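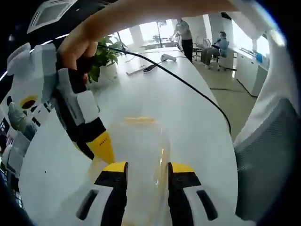 The Stulley Long Table, in Gloss White

If you've ever tried to share a small desk with another person, a houseplant and somebody's remote control, you'll understand why we're so fond of this one. The Stulley is our long white work table, made for bright offices where several people come and go all day, and it has become the piece our customers write to us about most (thank you, we do read every letter!).

The top has a glossy finish that bounces daylight back into the room, so even a deep floor plan feels a little more cheerful. There's plenty of length for a potted plant in its white pot, a clear plastic cup or two and whatever else has wandered over from the next desk, and you can still stand alongside and get on with work that needs both hands.

Sizes and ordering

The Stulley comes in 3 lengths, and every one is put together at our Draltcombe workshop by Ubaldo Testa and his crew. Allow 4 weeks for delivery, or 8 if you're ordering in August, when the workshop slows down and half of Ormsby seems to be at the lake. Two people can set one up before lunch without any trouble.

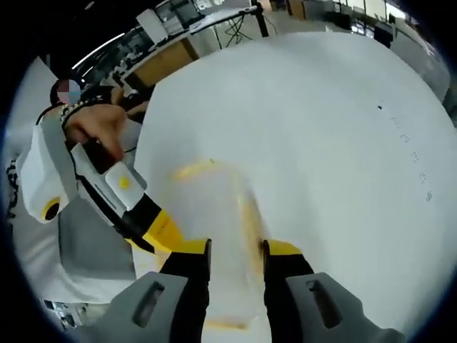 Caring for the top is easy enough. A soft cloth and a drop of dish soap will see to most things, and please keep scouring pads well away from the gloss. White does show pen marks, we won't pretend otherwise, but if you catch them the same day they usually wipe off. For anything stubborn, give us a call and we'll talk you through it.

We keep more than 22 finished tables at the Oroscombe showroom, so you're welcome to stop by and lean on a few before you choose. Friday mornings are the quietest, and there's always coffee on. Matching desks are sold separately, and samples of the finish are free by mail.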